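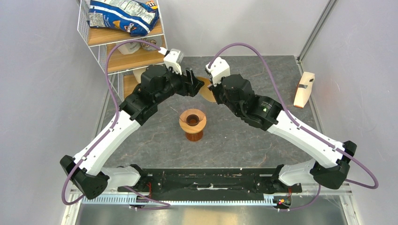 Picking a countertop ought to take an afternoon. Mine has taken since November, and in that time I have developed opinions on edges, seams and the word "honed" that make me a poor dinner companion. The look that keeps pulling me back is dark gray with pale veins and rusty brown ones running across it, a stone pattern that says either "quarry in the hills" or "very old puddle," depending on the light and on who is standing next to me at the time. In my house, one of us says quarry and the other says puddle. We have agreed to keep talking.

Several of you wrote in after the last issue asking how the kitchen was coming along. The kitchen is coming along the way a glacier comes along. But the question I get most is which material to buy, so I may as well empty out the notebook.

I started at Le Goff, the slab yard out past Seltbridge, where you walk up and down rows of stone standing on edge like books for giants. The slabs are beautiful. They are also priced by someone who has seen my car and drawn the wrong conclusion. I was told to bring a cabinet door, a floor tile and a glass of water. The door and the tile I understood. The water is for pouring on the samples, to see how fast a dark spot forms, and I did this with great seriousness, as if I would know what to do with the results. One of them drank my water like a horse. It was my favorite.

Natural stone varies a lot in how thirsty it is, and the name on the tag won't always tell you. Ask what it needs in the way of sealer and how often, then ask yourself if you are the sort of person who will do it. I own a cast iron pan. I know what sort of person I am.

Next came laminate, which I had filed in my head under "my aunt's kitchen, orange." I owe it an apology. The showroom in Clerkley carries a line called Flanulon, and the printed stone patterns are good enough that I leaned in close and still had to ask. The chain they come on holds 200 chips, each the size of a playing card, and you may borrow the whole thing for a week if you sign for it. I recommend a sturdy bag.

A warning about chips, though. A vein that looks dramatic on a playing card may show up once every few feet on the full sheet, or it may show up constantly, like a neighbor with a new leaf blower. Ask to see a full sheet, or at least a photo of one. Ask how far it goes before the pattern repeats. The man ahead of me at the desk had skipped that step, and was now back to discuss a brown swirl which appeared at the same spot beside both his sink and his stove. He had named it, and the name can't be printed in a family newsletter.
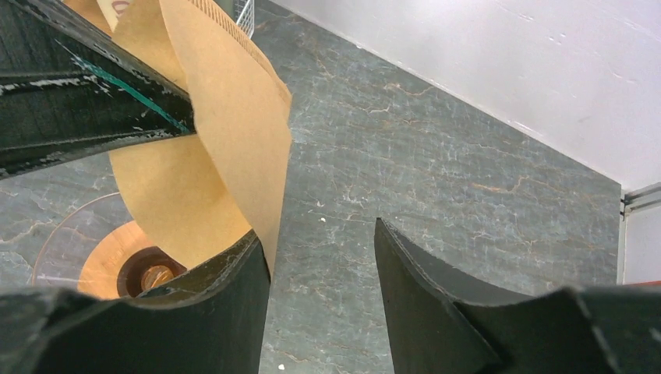 Marbled countertop, close up.

Now, light. Every sample I brought home changed color on the way. What had been a handsome charcoal in the showroom was navy in my kitchen at breakfast and something like wet cardboard by supper. Lay your chips flat, at counter height, and leave them there for a few days. I had been propping mine up against the backsplash like little paintings, and they look quite different lying down. So do I, but that's for another issue.

Dark counters also show crumbs. Everyone will tell you this, usually with their mouth full. Pale counters show coffee. A busy pattern with a bit of everything in it hides both, and it will also hide a contact lens, a screw you need, and one of those clear plastic tags from bread bags until your elbow finds it. I spent part of an evening hunting for a gray button on a gray sample. I have decided that I can live with crumbs I can see.

About finish: shiny surfaces bounce the ceiling lights back at you and show fingerprints. Matte ones are kinder to the eyes, and some of them hang on to grease in a way that takes a second wipe. The showroom will let you put your thumb on things. Rub a little butter on your chip at home, leave it while you do the dishes, and see how it cleans up. Do the same with mustard if you're feeling brave. Turmeric I leave to your conscience.

Then there is the matter of money. My two quotes came in at $1,622 for the laminate, with installation, and a number for the stone that I have folded up and put in a drawer with the takeout menus. A third quote, for $908, was for the laminate with me doing the tearing out and hauling away. I thought that one over for longer than was wise. I have met my old countertop's screws. They were driven in by somebody with a grudge, and at least three of them are now perfectly round on top.

Whatever you choose, check what the quote covers. Mine left out the sink cutout, which struck me as a bold way to sell a kitchen counter. It also left out the end caps, the disposal fee and moving the stove, which apparently does not walk. Get the seam location drawn on paper before you sign. Left to itself, a seam will settle exactly where you chop onions.

As of this morning the chain of chips is overdue and sits on my plywood, where the counter used to be before I got ahead of myself with a pry bar. I'm down to two, both dark, both veined, and the showroom swears one of them is being discontinued but can't remember which. They are going to call me back. If anyone in Clerkley has lived with a dark laminate for a few years, write in and tell me about the scratches. I would also take a good recipe for anything that can be cooked in a bathroom.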